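## 4. The bottle on the table: fill line, label, ribs

Draft for Helmut, numbers are final, wording isn't.

**Figure 3.** Orange drink, capped, upright on the white table. Liquid line below the shoulder, barcode on the right side of the label.
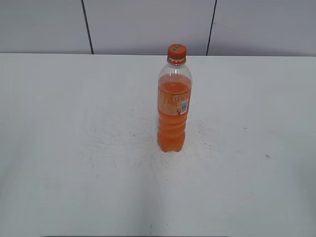

Eimear Moynihan wrote in the margin of the first draft that shoppers don't look at fill lines at all, they look at color, and if the color is strong enough you could drop the level a finger's width and hear no complaint. Fair point, and it changed how we ran the second half. So this section takes color and level together, then the label, then the ribs. Section 5 has the stats.

### 4.1 Why orange

Cola hides its own level behind dark liquid and glare. Water and lemonade go the other way, the line gets lost because both sides of it are clear. Orange sits in between. Strong color below, clear plastic above, and the eye gets an edge to hold on to. In Figure 3 the surface itself is only a faint lighter line, but the change from orange to empty is easy to find from across a room. Same for most people we asked, see 4.3.

Orange also has the cap problem. The cap is the same family of color as the drink, so there is orange at the top, a clear gap, then orange again. Odera's view was that the gap reads as "missing drink" more than it would under a white cap. We didn't have a white-cap version to compare so this stays a guess.

### 4.2 Setup

Plain white table, gray wall. No shelf, no price tag, no neighbors. Bottles went out one at a time, each upright, person seated across the table. Room light held at 300 lux at table height, checked before each sitting. Bottles kept at room temperature, wiped and dried first. Condensation ruins the level reading, we lost most of the first morning to that and threw the answers out.

Twelve bottles in the set. All tall slim soda bottles of the common single-serving kind, all bought in the same shop in January. Five orange, the rest split between cola, lemon and a red berry drink. Two of the orange ones were Sterex store-brand, same mold as far as we could tell, different label stock. Levels were not altered in the first round. In the second round we opened some and took liquid out with a pipette, then recapped. Participants did not handle those.

27 people took part, mostly from the two lower floors plus a few from the Kaczorowski building next door. No packaging staff. Nobody was told what the questions were for until after.

Questions, in order:

- Is this bottle full?
- Point to where the drink stops.
- How much do you think is in it?
- Turn it if you like. Find the sell-by date.
- Anything bother you about it?

The turning question was skipped for the recapped bottles.

### 4.3 Fill line

97 usable answers to "is this bottle full" across the orange set. Most said yes straight off. The ones who hesitated nearly all went for the neck, finger up to the cap ring and down again, and then said something like "well, full for a bottle". People have a sense of normal headspace and don't count it as empty. It's only when the line slips past the shoulder and down toward the label that the answer flips, and then it flips hard.

This fits Moynihan's remark only partly. Color did carry a lot. With the berry drink people forgave a lower level, same as she said. With orange they forgave less. Our reading is that the clear shoulder shows the wall behind it, pale against a very saturated liquid, so contrast works against the bottler here. Berry was darker but also duller, less of a jump.

Volume guesses were poor all round and we don't make much of them. People who drive a lot for work guessed best. No idea why, small group.

### 4.4 Label and barcode

The label wraps the middle-upper part of the bottle. Good place for a hand, bad place for reading. Orange and cream tones, small type in dense blocks. From a seat across the table none of it can be read, that was true of every bottle in the set and not just this one. Once picked up, people turned the bottle by the cap or the base and read down the block till the curve took the lines away from them, turned again, lost their place. Several gave up.

The barcode panel did better than we expected as a landmark. White rectangle on a warm label, impossible to miss, so people used it to tell which way the bottle was facing. "Back's that way." Bars running up and down the curve means the panel can stay fairly narrow, and the small print gets the space next to it. Whether it deserves the space is another question. Geraghty wants a follow up with the ingredients set against the barcode edge, so that the edge works as a margin and the eye has something to return to. We agree its worth doing.

Small symbols beside the barcode were noticed by few and named correctly by fewer. Recycling mark got guessed a lot, incuding on one bottle that had none.

### 4.5 Finding the date

Worst result of the lot. People looked on the label first. All of them. Then the base. Then the neck. On bottles with the print on the cap, the flat top of it was the last place tried, and some never tried it. Dark characters on bright orange are not bad for contrast, it's the size and the spot. Seated, you look at a bottle from the side. Ó Dálaigh suggested a short line on the label saying "date on cap". Cheap. Some of the other brands in the set already did it, and those were found fast.

Cap print also got called a batch code, a factory code, "the machine number". Nobody was sure which characters were the date until they'd read it twice.

### 4.6 Ribs

The lower body has molded ribs, wave shaped, below the label. They matter more for looks than we'd planned for. Light bends through them and the drink comes out in bands, lighter and darker, so it seems rippled even standing dead still. Asked what bothered them, a couple of people said the bottom looked "watered" or "mixed up", meaning the bands. Two others liked it, said it looked cold. It wasn't.

Ribs made no difference to the level question, as the line was well above them in every full bottle. In the second round, with the liquid dropped down into the ribbed part, pointing got sloppy. A rib edge and a liquid edge look alike at that distance. We'd advise against judging leftovers by eye in any bottle of this shape, and for the waste study we weigh them instead (Ikuvow bench scale, see Appendix B).

### 4.7 Limits

One shop, one season, one table. White table flatters orange, would like to redo it on wood. Seated people only, and in a shop nobody sits. The Stistik answer sheets had no box for "don't know" until we drew one in by hand partway through, so early yes/no answers are a little firmer than they should be. Redone sheets are in Appendix C.

Lemon results held over to Section 6, the numbers there need another pass.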